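Pads for thin stuff: textured or plain?

Forum: Grippers and end effectors
Started October 2025

onar_bench
Hi all, long post, sorry in advance! I've been going back and forth on finger pads for our hand-held grippers and I'd love some opinions before I order more. Blocks and cups are easy, everybody's pads can do blocks and cups. Chopsticks are where I lose my patience. My test is putting chopsticks and spoons into a utensil caddy, one gripper in each hand, and I've done 382 picks so far (my wrists would like a word). I think the textured pad helps a lot on bare wood, and I'd put one on every finger if it were only up to me.

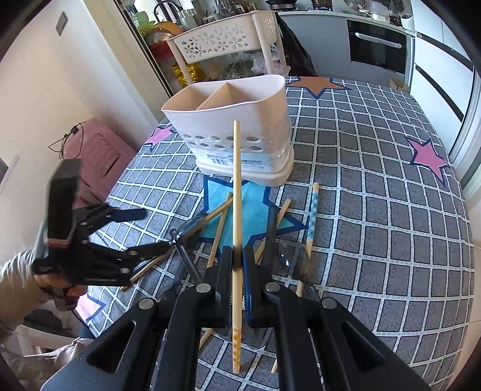 A chopstick upright in the jaws, with the dark blue textured pad on the right jaw. 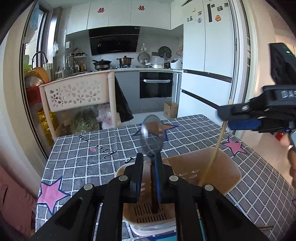
Re: Pads for thin stuff

grivley_tom
Nice test, and I like that you went with a caddy, it punishes you for a crooked grip. But I don't agree on the texture. We ran textured pads at Clonham for 13 weeks and the ridges let a thin stick settle at whatever angle it liked. Soft flat pads did better for us, and they're so much easier to wipe down.

Re: Pads for thin stuff

Brisa Trujillo
I'm somewhere between you two! Texture on one side and a plain pad on the other has been my favorite since February. The stick has one side to bite and one side to slide against while you square it up. Spoons I wouldn't worry over, a decent handle gives you plenty to hold. How hard are you squeezing, by the way? I ask everyone this, and I'm usually told "not very," and then I try their gripper and my hand hurts.

Re: Pads for thin stuff

onar_bench
Ha, guilty. Probably too hard. I'll do another set with a lighter squeeze and keep the sticks the same. Tom, do you remember how thick your flat pads were?

Re: Pads for thin stuff

grivley_tom
3 mm, cut from sheet. Ankica Petkov did ours and she may still have the template, I'll ask. Still say you'll end up going flat.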